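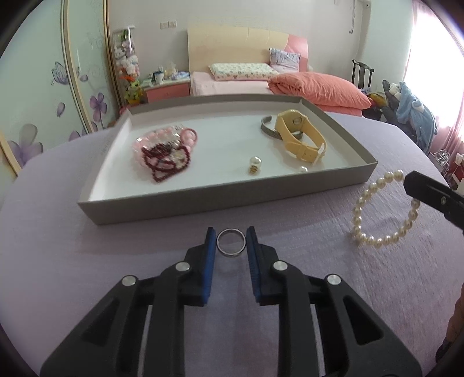 How to handle small objects with a hand-held gripper: working rules for home sessions

These rules apply to anyone recording two-handed sorting tasks with hand-held grippers in a private home. They cover jewelry and other small items. For dishes, laundry and food, use the separate sheets. Last revised 26 February 2024 by Olga Barroso, Laryea field procedures.

Before you start

Get the resident's written permission for the room as well as for the objects. The cameras take in far more than the tabletop, and a bedroom has personal things in it. Walk through the room with the resident and ask what should be put away. Mail, prescription labels, family photos and computer screens come out of view every time. Toys, bedding and furniture can stay if the resident is fine with it.

Do not tidy beyond that. A made-up room with bare surfaces gives recordings that don't match the places where a robot would have to work.

Ask about value. If the resident says a piece is an heirloom, fragile, or worth more than the project's item limit, leave it out. Write down every piece you will use, including pairs and loose parts, and have the resident initial the list. An earring and its back are two entries. So are a necklace and a pearl that has come away from it.

Setting up the table

1. Use a table that doesn't rock. A round one is fine as long as both operators' hands can reach the middle.
2. Cover it with a cloth. Small metal parts slide on bare wood and glass, and they bounce when dropped.
3. Put a shallow tray with raised sides in the work area. Cardboard is acceptable. The inside should be plain and light enough for a small earring back to show against it.
4. Clear the floor under the table and move chairs back far enough that nobody kicks a leg during a take.
5. Check the finger pads. Wipe them with a dry cloth and replace any pad that is peeling or has grit in it. Grit scratches polished metal.
6. Check the pivot screws on each gripper. They should be snug, and the fingers should open and close without catching.

Picking things up

Bring the fingers in slowly and stop with one on each side of the object. Look at the gap before you close. With a ring standing on its edge, you want the pads to meet the band squarely. If one pad touches first, the ring tips over or shoots out sideways.

Close until the object stops moving, then stop squeezing. Thin bands bend easily. Pearls will mark under a hard grip, and a watch should be held by the strap, never across the glass.

Lift 2 inches, pause, and then move. The pause makes the start of the carry easier to find when the recording is labeled.

Lower the object until it rests on the surface before you open the fingers. Dropping it in counts as a failed placement under the Gimevard labeling rules, even if it lands in the right spot.

Tangled pieces

Do not pull a bracelet out of a pile by force. Hold the pile down with one gripper and lift the loose end with the other. If it won't come free after 5 tries, end the take, mark it "tangled" and separate the pieces by hand. Elastic strands can snap and send beads across the room.

Using two grippers

Keep the second gripper out of the first one's path until it is needed. It can wait at the side of the table, open and still. When both are holding the same necklace, only one moves at a time.

If something falls

Stop. Say "drop" out loud so it is on the audio track. Both operators stay where they are until the piece is found. Don't roll chairs or shake out the cloth.

After the session

Go through the initialed list with the resident and check off each piece. Do this before the grippers are packed. Any missing or damaged item is reported the same day on form 479, with a photo, and the recording is held until the report is closed.

Keep failed takes. Mustitz reviewers need them, and a folder with no failures in it will be sent back.

We use cookies to remember your settings and to see which pages are read. Accept | Manage preferences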